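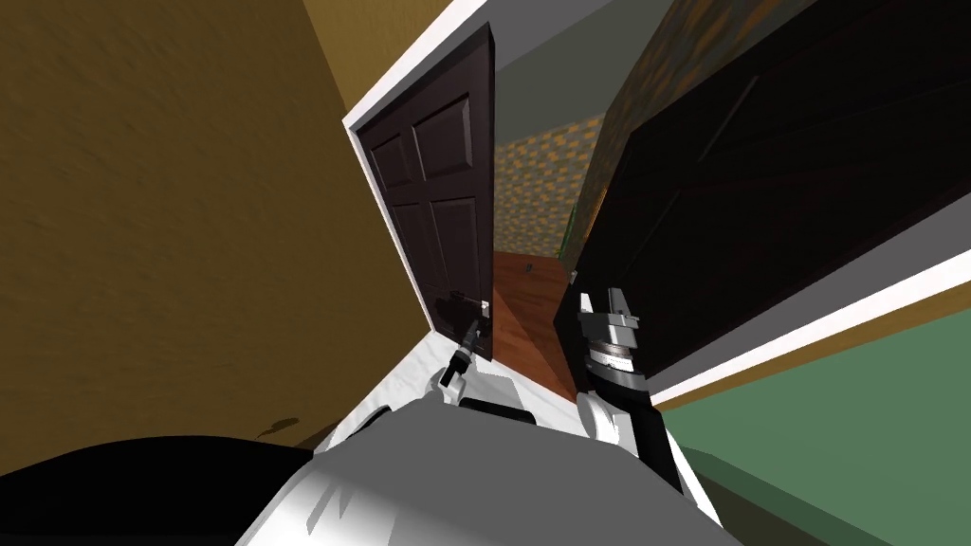

Figure 4.1 A two-armed robot at a panelled door, in simulation. The left gripper is at the lever handle.

Chapter 4
What Will It Cost to Open a Door?

Budgets for robots tend to begin with the robot, and I'd love you to begin with the door! Doors, drawers and handles decide which gripper you need, how far the arms must reach and how wide the base can be. Get those on paper first and the price list becomes far easier to read.

In this chapter we follow Plilbridge, a care home planning to buy 2 machines for its kitchens and corridors. The manager, Lungile Mabuza, had 90 days to put a plan together and a quote from Skastmont already on her desk. She set the quote aside and went round with a tape measure (a wonderful way to spend a morning), noting every handle a robot would have to work.

Her next step was to try the jobs in simulation. Setting up the rooms took 700 hours of paid computer time and staff work, and that line belongs in your budget too.
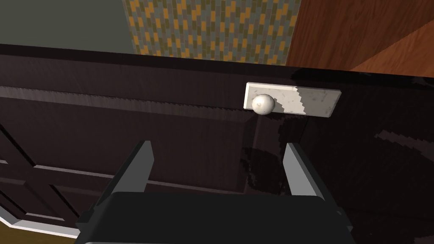
Ermanno Bortolotti
Lecturer in Equipment Planning, Planach College

Small fittings deserve a line of their own. A round knob on a drawer asks something quite different of two fingers than a lever does, and a glossy dark front may need extra testing with your cameras. Ask the supplier which fittings the quoted gripper has been tried on, and whether spare fingers are included.

Before you read on, choose one room you know well. List each thing in it that opens, and write down how a hand takes hold of it. You will price that list in Section 4.2.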